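Furniture Care, Evening Group
Week 4 notes: Leather sofas, seams and all the places crumbs go

Hello again everyone. These are my tidied-up notes from Monday, with a few bits I ran out of time for (we spent far too long on the ink stain question, my fault, I do love an ink stain). If you missed the session you should be able to follow most of it from here, but do try to borrow someone's worksheet for the drawing exercise.

First, finish types. I said last week that you need to know what you're cleaning before you open a bottle, and I'm going to keep saying it until the end of term. Most pale sofas you'll meet in people's living rooms have a pigmented finish, meaning there's a thin coat of colour sitting on top of the hide. It's forgiving. Aniline leather has no such coat and drinks up anything you put on it. Try one drop of clean water somewhere out of sight, under the seat front or low down on the back, and give it a minute. If it sits there in a bead, you're almost certainly on a pigmented finish. If it darkens and sinks in, stop, dry it, and come and talk to me.

Ettore asked whether baby wipes are all right. I know everybody uses them! I'd still rather you didn't. One wipe won't hurt, but a wipe every evening for three years will dull the finish on exactly the spots you care about, the head area and the arm ends. Those are the bits that get hair oil and hands, so they go tacky first. A barely damp cloth and a tiny bit of leather cleaner once a fortnight does far more good.

Now, order of work. Go from the top down, always. Headrests, then back, then seat, then arms, and the front edge last. Before any of that, vacuum, and use the soft brush head, never the bare nozzle. (I have a scratch at home from the bare nozzle. It's mine, I did it, and it's still there.)

Tufting gets its own paragraph as it causes the most grief. Every dimple is a little bowl and dust settles in the bottom of it. Don't poke at it with a cotton bud soaked in cleaner, you'll only leave a wet puddle sitting on the stitching. Dry paintbrush first, flick the dust up and out, vacuum in your other hand. Then the cloth over one fingertip, a small twist, and move on. Channel stitching is easier: run the brush along the channel from back to front so that everything ends up in one place.

Gaps between seat sections want a torch and some patience. Maximiliano's record from his aunt's sofa was 58 pence, two hair grips and a domino, which I think we can all agree is a decent haul.

Conditioner: less than you think. A blob the size of a hazelnut will do one seat section. Work it in with a soft cloth in small circles, leave it twenty minutes, buff it off. On cream leather keep a separate cloth just for this, a white one, and never the one you used on anybody's brown boots. Dye travels.

For next week please bring an old white T-shirt cut into squares, a soft paintbrush, and your filled-in sheet with the sofa divided up into headrests, back cushions, seat and arm. Mark where you'd start, where you expect dirt to collect and where you'd do your water drop.
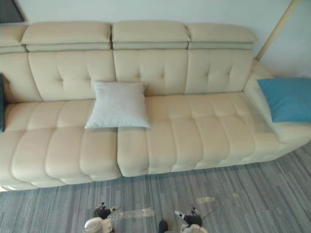

We'll go through your sheets in pairs for the first half hour, then move on to fabric, beginning with the cleaning codes on the labels. If you've got a cushion cover at home with the label still in it, pop that in your bag too.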